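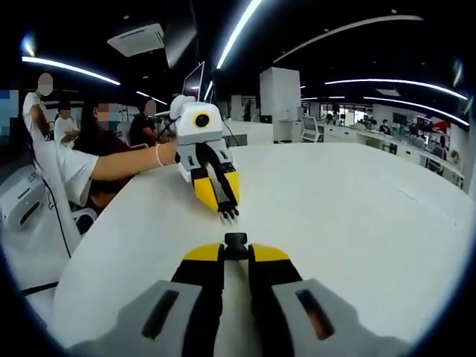 Praromton Fold

The Praromton Fold is a folding smartphone developed by Covico and sold under its Praromton label. It opens like a book and has an inner screen and a narrower cover screen. Production models replaced an earlier prototype, code-named Flesesa, which used a single-pivot hinge and was shown to developers but never sold.

Design

The phone weighs 174 grams. Its hinge has 11 moving parts and holds the two halves at any angle between 30 degrees and fully open. When closed, the halves meet without a visible gap along the outer edge; the Flesesa prototype left a wedge-shaped space near the spine, which let dust reach the panel. The inner screen is covered by a thin plastic layer that owners are told not to peel off.

The cover screen takes up 89 per cent of the front face. It runs all apps, although some older ones are shown with black bars at the sides.
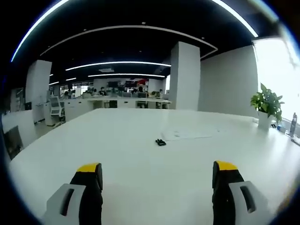 The battery is split into two cells, one in each half, joined by a flat cable that passes through the hinge. Both cells charge at the same rate. Wireless charging works only when the phone is closed, as the coil sits behind the cover screen.

Software

The phone ships with Văn, Covico's own system interface. Up to 4 apps can be open side by side on the inner screen, and a saved layout can be pinned to the dock. Early versions of Văn lost the layout when the phone was folded during a call. An update released in September corrected this and added a setting that keeps the cover screen off after folding.

Repair

The inner screen and hinge are supplied as one unit, so a fault in either means replacing both. The cover screen, rear panel and charging port can be changed separately. Covico publishes a repair manual but does not sell the hinge unit to owners, and work on it is limited to approved workshops.

See also
Folding screen
Flesesa (prototype)
Văn (interface)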